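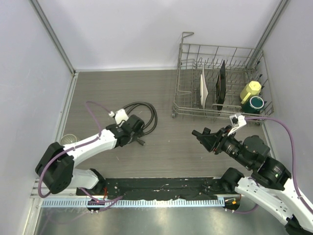
August, a quarter to eleven at night, windows open, moths arriving.

Spent the day on cables. I'd meant to spend an hour on cables and the rest of it on the accounts for Pladano, but the accounts don't lie about on the floor looking at you. Black ones, mostly. Why does everybody make them black? You coil one up, put it down on top of another, and by the time you've found the tape you own a single large cable with nine ends.

Wayne believes in over-under coiling. He learned it in a band, and it is the only thing the band left him. You do one loop the ordinary way, then one with a twist of the wrist so it goes in backwards, and the whole length is supposed to fall out straight when you throw it across a stage. I haven't got a stage. I've got a hallway, and I threw it down that, and it fell out straight. Very annoying. Tried it myself six or seven times and produced something like a bird's nest after a divorce.

Sabine just winds them round her elbow. Wayne had to go and stand in the yard.

Began with the crate from under the stairs, the one that has followed me through three addresses marked LEADS MISC in handwriting I no longer have. There were 34 in it when I'd got them all apart. I laid them out along the skirting board in order of length, which was satisfying, and then in order of whether I knew what they were for, which wasn't. The second row was much the longer. One has a flat plug at one end and what looks like the same flat plug at the other, but the two will not go into the same hole. I tried them both in everything we've got, including the radio. Lutz says it's for a scanner. Lutz says that about most things. We have never had a scanner.

Rules, as agreed over lunch and broken by tea:

- Nothing longer than my arm gets coiled. Folded in half, one strap in the middle.
- Straps, not elastic bands. The bands from last time had melted onto the rubber and had to be picked off with a thumbnail.
- Loose bundles may rest on the floor only while somebody is working on them. 
- If it hasn't been asked for since Cheetham, it goes.

Kerstin wanted the last one struck out on the grounds that she asks for things in her head. It stayed in, with a pencilled exception for her extension lead.

Labels. Yabsira brought the label printer round from Dedanness and I was too pleased to see it. Did LAMP. Did KETTLE SPARE. Did a very handsome FRONT ROOM LEFT and then couldn't find anything in the front room on the left. By four o'clock I had labelled the label printer's own lead, in case it should wander, and Yabsira took the thing off me and made me eat a biscuit. The font is called Plellico, apparently, and she considers it vulgar. I think it has dignity. It has made the kettle look like it belongs to an embassy.

Found at the bottom of the crate: a receipt for 2488 of something. Screws, I hope. No currency, no shop, just the number and the word "assorted". I have put it back, as it seemed to be holding up the crate.

The trouble with coiling is that you can always see the one end that won't behave. You tuck it under, give the bundle a pat, turn round for your tea and there it is poking out again, a little black snout. I taped one down in the end and felt I'd lost an argument. Kerstin says my coils are too tight anyway and that I'm storing up kinks for the winter. She undid two to show me, did them up bigger and looser, and hers sat there on the boards perfectly calmly. I waited till she'd gone and did another the same way. It sat there too. I shan't be mentioning it.

Thrown out: 7, which sounds feeble, though it took most of an hour of standing by the bag with my hand still on them. Lutz retrieved one. He says it's for the scanner.

Still to do: the drawer by the back door, the basket behind the television, and the carrier bag on the hook that Sabine has asked me not to open without her. Also five plugs with nothing attached, saved by somebody careful, probably me. And the accounts.

Back aches. Knees the colour of the hall floor. Hung the good coils up by size before bed and stood admiring them with the light on, then needed one for my phone, and it was of course the long one at the back.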